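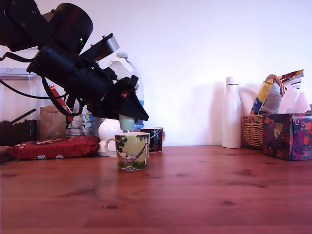 Tinetby, February

Dear list,

Sorry for the long silence. I have been trying to file the tape trade by label again, and it went the way it always goes, with everything on the floor and me sitting in the middle of it playing a b-side.

The b-side in question is from the second Punness cassette, the one with no title and a spine you need a flashlight to read. Joris Meijer sent it to me in trade for a Filter seven-inch (the Tinetby Filter, three guys and a borrowed organ, nothing to do with any other band that may have had the same idea). I had written it off years ago as the weak one. Side one is still the weak one. Four songs in the same key at the same speed, with a singer who sounds like he is reading the lyrics off somebody's back. But flip it and the drummer has clearly been told something upsetting between sessions, and for 11 minutes they are the best band in town.

Which brings me to the argument. Hernán wrote last week:

> I don't see how anyone can call the second tape a Punness
> record at all. The bass is different, the room is different,
> and the organ on the last track is Filter's organ, wheeze
> and all. My copy has 60 stamped on the shell, and I was
> always told there were 200 made. Half of those must have
> been taped over by girlfriends. I say it's a Filter session
> that got put in the wrong case.
>
> Hernán Sotelo

I like this theory a lot, mainly for how much trouble it would cause. The organ I'll give you. That wheeze is on every Filter recording I own, and it comes in a hair late on the chord like a man getting out of a low chair. But organs get lent. Half the bands in Tinetby shared one amp, and we don't say they were all the amp.

The voice is the problem. Whatever else you think of the Punness singer — and I have thought most of it — he can't say the letter r, and there are a great many of them on side two. The Filter singer rolled his like he was being paid for it. I played the two back to back until the neighbors knew the words.

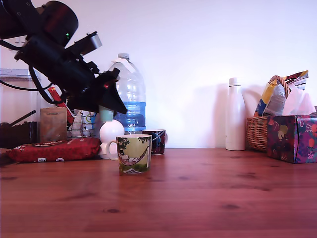 Annelies Stöckli wrote to me off list and says I can pass this on: she has both tapes on the same deck and thinks the second one runs fast, close to a half step, so anybody judging voices from it is judging a man in a hurry. Slow it down and the drummer calms right down too, which she admits is a loss. She hears the same bass player on both, only with new strings, and she would like Hernán to know that her copy was never taped over by anyone's girlfriend, although she did once put a weather report on the end of side one and considers it an improvement.

So there goes my favorite drummer. I have now tried it slowed down, and she's right about the pitch, and the last track turns into a rather nice slow number with an organ that has finally been given time to sit. I don't know which I like better. I may keep a fast copy for the car. 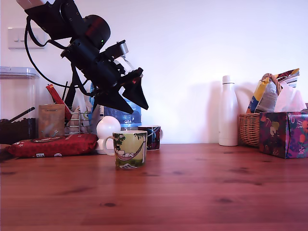 It does leave the matter of the extra guitar on track 3, which neither band ever had the hands for. Slowed down, it sounds a lot like the fellow from Ông, that trebly scratching way up the neck, and Ông did share a bill with Punness at least once. I have the flyer. It spells all the names wrong, including the street.

Loan Khương, Hường Tôn, if you're still reading these: one of you had the Ông rehearsal tape, and I can't remember which of you I failed to return it to. If it's still around, could you listen for a guitar part that goes up when you expect it to go down, then stops as if the phone rang? I'd be happy with a dub, any speed, any brand of tape, weather report included.

Also still looking for the insert to the first Punness. Photocopy is fine. Mine has been folded so many times that the drummer's name is now a crease.

Back to the floor.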